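Lorura 公寓招聘客房整理员(兼职)

Lorura 公寓提供中短期租住服务,现有房间以单人间和双人间为主。因十二月入住人数增加,现招聘客房整理员3名,负责退房后的整理和在住房间的每周清洁。

工作内容:
更换床单、枕套,铺平床面,四角掖好;
收拾住客留在架子和床栏上的衣物,叠好后放在床尾,不得擅自丢弃;
擦拭柜门、窗台和百叶窗;
填写房间检查表,发现损坏当天上报。

在住房间的整理以住客的物品不丢失、不混放为先。枕头和衣物颜色款式不一,整理前请先核对房号,再动手。 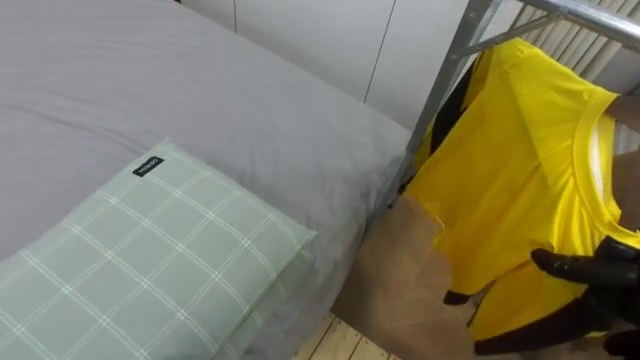

阅读时间:2分钟

床单要求拉紧,表面不留明显褶皱,浅灰色床单上的折痕比较显眼,铺完后请站到床尾再看一遍。格纹枕套洗后按原样套回,布标不要剪掉。挂着的T恤等衣物,如住客没有另外说明,取下叠好即可,不需要熨烫。

任职要求:
年满十八周岁,身体健康,能弯腰和搬动床垫;
有酒店、民宿或家政经验者优先,没有经验的由老员工带班;
能看懂中文检查表,会简单英语更好。

工作时间与待遇:
每周不超过40小时,上午十点开始,排班提前一周公布。试工一天,试工补贴400元,当天结清。正式录用后按月发薪,提供工作服和一顿午餐。

报名方式:
请将姓名、联系电话和可上班的时间发给 Setareh Rezaei,标题注明“客房整理2219”。面试统一安排在星期四下午,地点为公寓一楼办公室,由 Ingeborg Weidemann 负责接待。请携带身份证件原件。招满即止。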